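Mar 30, 2022

Counting episodes again

I said in January that I would have 189 demonstrations recorded in the simulator by the end of this month. I have 138. Some of that is down to work being busy, and some of it is that I threw out a whole batch when I found the gripper commands had been saved one step behind the camera images.

The project is still called Kasten, and the aim hasn't changed. I drive the two arms by hand through a short task, the software saves what the head camera sees along with the joint positions, and later a policy is trained to copy me. Each run is one episode. A decent evening gives me a dozen I would keep.

What I got wrong early on was the start of each episode. I always began with the arms in the same pose, and the first policy was lost whenever they were anywhere else. Now I move them somewhere different before I press record — high, low, close together, one lower than the other — and the head gets turned as well.

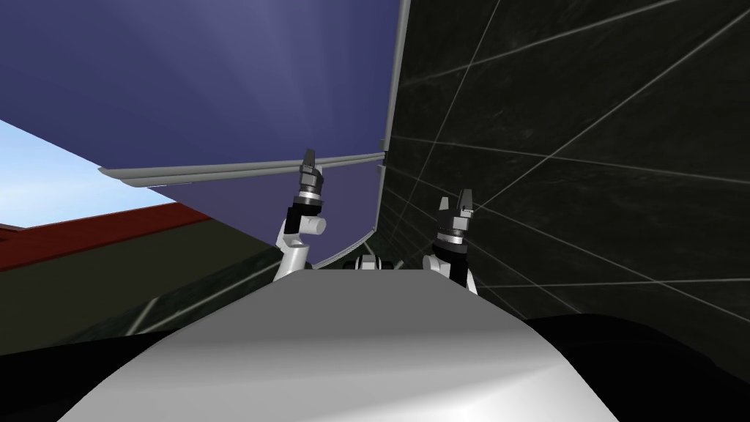
Head camera view, arms up and both grippers empty.

The torso takes up a lot of the picture from the head. I thought about hiding it in the renderer, then left it in. A real robot would see its own chest too, and I would like the policy to get used to that now. The plain panels and the grid wall are the simulator's, and I haven't spent any time on making them look nicer.

Knut Fröhlich read my notes and asked why I don't write a script to generate the motions. I tried it. The scripted runs were very smooth and all much alike, and the policy trained on 50 of them did worse than the one trained on 36 of mine. It's a small test and I wouldn't lean on it too hard, but I've gone back to driving by hand.

Next job is a proper check on the timestamps, run at the end of every episode so I don't lose another batch. After that it's the remaining 51.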